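Why Does a Screwdriver Need a Home?

Hi, it's me again, Kyriaki Mitsotakis-Vlachou, and I've got a question for you. Where are your scissors right now? Not the scissors you used to have. The ones you have today. If you had to get up and look under three cushions and a cereal box, keep reading, because this one is for you!

I love tools. I have always loved tools. When I was seven my uncle let me tighten the screws on a wobbly chair in his shop, Panagiotou, and I felt like the queen of the whole street. What I didn't love was putting the tools back. I'd leave them on the step, on the windowsill, once in the butter dish (long story). So when I tell you about bins, I'm telling you as somebody who had to learn it the hard way.

What is a parts bin?

A parts bin is a box with no lid, usually plastic, that holds small things in a workshop. Screws, washers, hooks, little tools, the odd mystery spring. Go into a big hardware store and look behind the counter and you may see a whole wall of them. The Balasley store near me has 759 bins. I know because I asked, and the man at the desk was very proud of it.

Lots of bins have ridges and edges molded into their sides. Those are for stacking one on top of another, or for hanging a bin on a rail. Run your finger along the outside of one next time you get the chance and see what you can feel. Plastic bins pick up scratches too, and I think a scratched bin looks much friendlier than a new one.
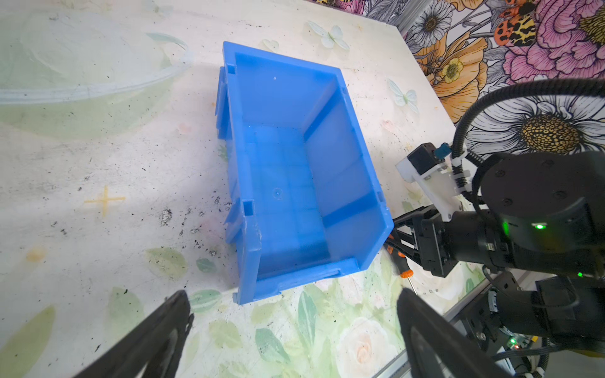
What is a screwdriver, really?

It has 2 main parts. There's the handle, which is fat so your hand can get a good grip, and there's the shaft, which is the long thin metal bit. At the very end of the shaft is the tip, and the tip is the part that fits into the screw. Some tips are flat like a tiny ruler. Some are shaped like a plus sign.

Why is the handle so much fatter than the shaft? Try this. Hold a pencil in your fist and ask a friend to stop you from twisting it. Now try it with a jar. The jar is much harder for your friend to stop! A fat handle turns your ordinary hand into a stronger one, and you didn't even have to eat your spinach.

Handles often come in bright colors, too. Orange, red, yellow, whatever you like. A bright handle is easy to spot on a messy table, even one with flowers all over it. 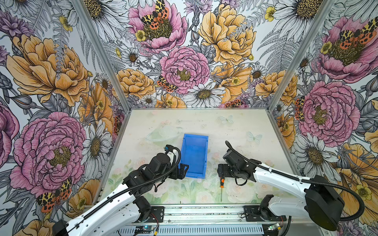 My own favorite screwdriver is a Pakier with a chip out of the handle, and I would know it anywhere. I once dropped it in long grass in June and didn't find it until supper time. If it had been green I'd still be out there now, crawling about.

How to put a tool away

You'd think there was nothing to it, but I have a way I like.

Stop when the job is finished. Don't start the next fun thing yet!

Pick the tool up by its handle. The tip can be sharp, and it's no fun to be poked.

Lay it down flat in the bin. Please don't throw it, even if you're a really good shot. Tossing tools can chip them, and it makes a horrible clang if there's anything else in there.

If the tool is long and the bin is long, line them up the same way. A long tool lying crossways can end up propped on the rim, and then it tips out when somebody bumps the bin.
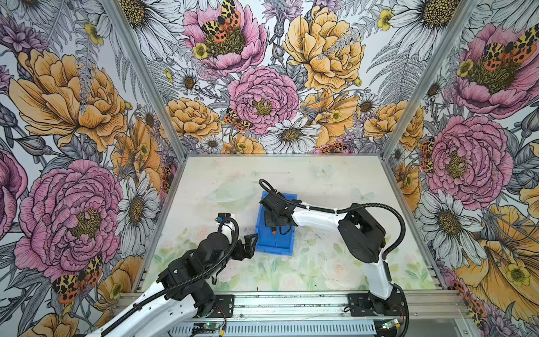

After that comes the part everyone skips, which is wiping the table. Workshops make crumbs. I don't mean toast crumbs (well, sometimes toast crumbs), I mean little specks of dirt and dust and whatever fell off the thing you were fixing. Ask a grown-up for a brush and sweep them into your dustpan. Don't blow on them! I did that once and got 100 tiny bits of sawdust up my nose, or that's how it felt.

Should every tool have its own bin?

I say one bin for each kind of thing. My neighbors at the Grirnness fix-it club have argued with me over this every Friday for as long as I've been going, and I still think I'm right.

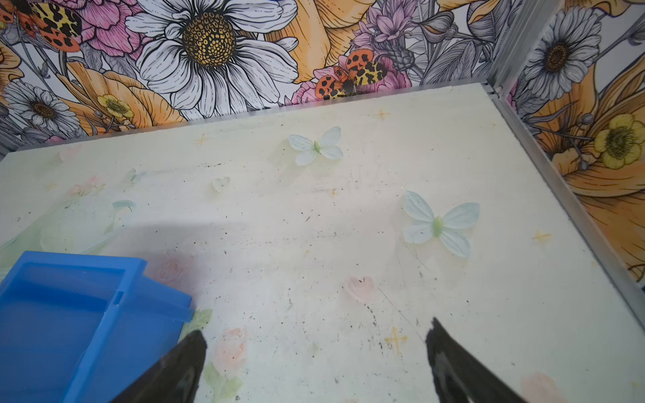
Well, I think one big bin is better, wrote Oskar, because then you only have to look in one place, and if you have 200 little bins you forget which one you used.

Fair point, Oskar! Maybe start with one bin, and get a second when you can't find the bottom of the first. Then write a label for each and stick it on the front, where you can read it without lifting anything. I'm off to do mine now. I still need a label for the mystery springs.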